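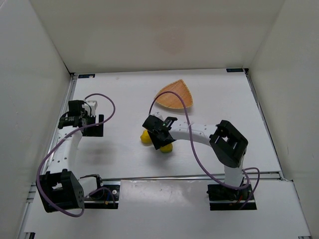 Sourdough starters and kitchen temperature
Project report, Úna Flanagan and Muireann Foley

Aim
To see if a starter rises faster near the cooker than on a cold windowsill, and does the flour matter. Muireann's gran swears by rye. We wanted to check.

What we did
Made one big starter in August, fed it for a week, split it into jars. Half white flour, half rye. Jars went in 3 places: windowsill, worktop beside the cooker, airing cupboard. Same feed every time – 53 g flour, 53 g water from the tap. Elastic band round each jar to mark the start level. Measured the rise in mm with a school ruler, morning and evening.

Missed the Monday evening reading, both of us at training. Left that row blank in the table.

Results
Airing cupboard was fastest by miles. The rye jar in there had more than 101 mm of rise at its best, and came out over the top and onto a towel. Windowsill jars hardly moved for the first two days, then slowly got going. Cooker ones in the middle, but very up and down, depends who was making dinner.

Rye beat white in every place. Gap was biggest on the windowsill, which we didnt expect.

Smell: we tried to score this out of ten but gave up, we never agreed. Úna said nail varnish, Muireann said apples. Same jar.

Baking test
One small loaf from each of the airing cupboard jars. 200 degrees, fan off. The rye loaf was heavy and a bit gummy in the middle, probably cut too soon. White loaf was nicer to eat. So a faster starter didn't get us a better loaf, at least not in our oven.

Problems
Only one thermometer, so we had to carry it from place to place and wait for it to settle. Jars weren't all the same width either – two were old jam jars – so the mm readings for those can't realy be compared with the rest. Should have used volume.

Next time
Matching jars. A thermometer in each spot. Try wholemeal as well, and leave the bread alone till it's cold.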